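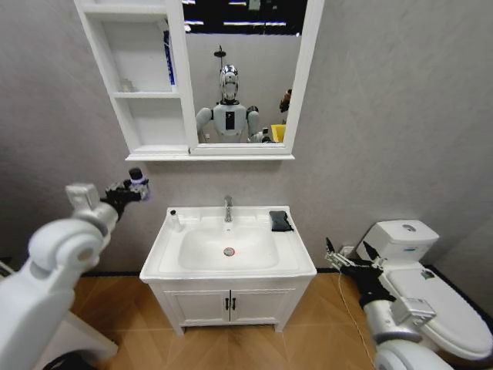 4. Working rules for the bathroom trials

The rules in this section were written during the trials and not before them. We started with the general lab sheet, which assumes a bench, a fence and a clear floor. A bathroom gives you none of that. By the end of February the lab sheet had so many notes in the margin that Effie Dow typed it up again from scratch, and what follows is more or less her version, with the arguments put back in.

Scope first. The rules cover tidying and fetching tasks in a small furnished bathroom, with a two-armed humanoid under supervision. Bottles, cloths, small containers. Water supply shut off at the main valve for the whole session. They don't cover a person being in the room with the robot, and they don't cover cleaning chemicals. Real products were emptied and rinsed at the Ormsby site before they came anywhere near the setup, then filled with tap water to the normal weight where weight mattered.

4.1 Before the arms are enabled

The room gets checked by one person and signed by another. At first the same person did both, and on a busy morning that meant the check was done from memory. The sheet has 7 lines and fits on a door. Water off, lid down, cabinet doors shut, floor clear apart from the robot's own cable, objects in the listed places, stop button tested, doorway clear. No line can be marked "same as last time".

Lid down deserves a word. A dropped bottle on a tile or plank floor is a nuisance. A dropped bottle in an open toilet ends the session, and the gripper that went in after it would need to be stripped. We had the lid rule from the first day and have never seen a reason to relax it.

Cables are harder. We asked for no cable on the floor at all and could not get it with the present hardware. The fallback rule: the cable goes away from the direction of travel, it is never taped across the doorway, and the supervisor looks at it again every time the base is moved. Base moves and arm moves are not allowed at the same time. Slow, yes.

4.2 One hand on the object, one hand accounted for

Most single-object tasks in the set use one gripper. The early draft said nothing at all about the other one, so it went wherever the operator left it, and that was the source of most of our contacts with fixtures. Ceramic tanks and mirror frames mostly, and one wall fitting.

The rule now reads: a hand that isn't doing the task must be either parked at the side or held open, still and in the supervisor's view. Figure 3 shows the second case. The left gripper is holding a bottle with a dark cap, raised higher than the countertop, and the right one has its fingers open next to the toilet tank. We allow this. We don't much like it, as the tank and the wall are close, and Tane Ruddock argued that parking should be the only legal option. The counterargument from the operators was that going in and out of park in a room this size makes for more arm travel near the fixtures, and more travel is more chances. We kept both options and added a clearance. If the idle hand is within 90 mm of a fixed surface the supervisor calls it out loud and the operator answers.

Calling out sounds fussy. It costs a second or two and it cut the argument afterwards about who had seen what.

4.3 Height and speed with a held object

Carry above the counter edge, never across it at edge height. A bottle that clips the rim of a basin tends to rotate in the fingers, and then the grasp is no longer the one that was checked. Lift first, then travel, then lower. The path can be as ugly as it likes.

Tool speed over the counter is capped at 300 mm per second in the controller, and operators can't change it from the headset. Under the cap they choose. Beverley Katene ran most of the sessions well below it and her completion times were not noticeably worse, mostly becuase she had to regrasp less.

Shelves are a separate matter. The open shelving next to the mirror sits high and deep, and the wrist blocks the head camera's view of the back of the compartment just when you want it. So: no reaching past an object to get to one behind it. Move the front object to the counter first. If the counter has no free spot, stop and say so. The operator is not to make a spot by pushing things along with the back of the hand. We wrote that down after it had happened a number of times with the folded cloth that lives on the corner of the vanity. Nothing broke. Still a bad habit to teach to a system which learns from these runs.

4.4 Mirrors

None of the general guidance we read had anything useful to say on mirrors, and a bathroom always has one. With the robot facing the vanity its own head, chest and arms are in the reflection (Figure 3 again), and so is part of the room behind it, shower included. Two problems come from this.

The first is perception. The person detector in the Trotent safety layer is meant to pause the arms when anyone comes in. It sometimes took the reflected robot for a person and paused, and the tempting fix is to mask out the mirror. We did that for one afternoon. Then Ismael Quintana pointed out that the mirror is also the only place where the head camera can see someone behind the robot, and the mask came off again. Current rule: no masking of reflective areas in the safety channel. False pauses are accepted and logged. Masking is fine in the training data, done later, on a copy.

The second is people. The reflection shows whoever is standing behind the robot, so supervisors and visitors end up in the recordings without meaning to. The supervisor stands out of the mirror line, marked by a strip of tape outside the door. Anyone caught in the glass is blurred before the recording leaves the site, and can ask for the run to be deleted without giving a reason.

4.5 Stopping

Anyone may stop a run. The stop is not discussed till the arms are at rest. What to do with an object in the hand at that point was our longest disagreement, and is still not fully settled. Grippers hold on power loss, which is good over a ceramic basin and less good if the thing being squeezed is thin plastic. We settled on hold, then a supervised release into a human hand, with the arm brakes on and the operator's controls disabled. The human approaches from the side of the free arm only if that arm is parked. If it's only held open, from the other side. If neither side can be reached, the object stays where it is and the base is backed out first.

After a stop the check in 4.1 is done again in full. Octavio Ayala timed it at nearly 3 minutes. People grumbled about this more than about anything else on the sheet, and the grumbling is the main reason that we state it as a rule here and not as a recommendation.

4.6 What got left out

Several proposed rules did not survive. A ban on glass was dropped after small clear items on the shelf proved to be exactly what the tasks needed — transparent objects are the hard case and there is little point in certifying a practice that avoids them. A limit on session length was folded into the site's ordinary shift rules. A requirement for padded covers on all fixtures was tried at the Brurnelville site and changed the shape of the vanity enough that grasps learned with the covers on did not transfer. Grakico's installer notes recommend covers anyway, for first power-up, and we follow that part.

Wet conditions remain out of scope. The water is off during our runs, and we make no claim about how any of the above would hold up on a wet floor or with soap on the fingers. Grip limits, the drip path down the wrist and the floor cable would all have to be looked at agian before anyone opens a valve. That work is planned for the second site, using the same sheet as a starting point.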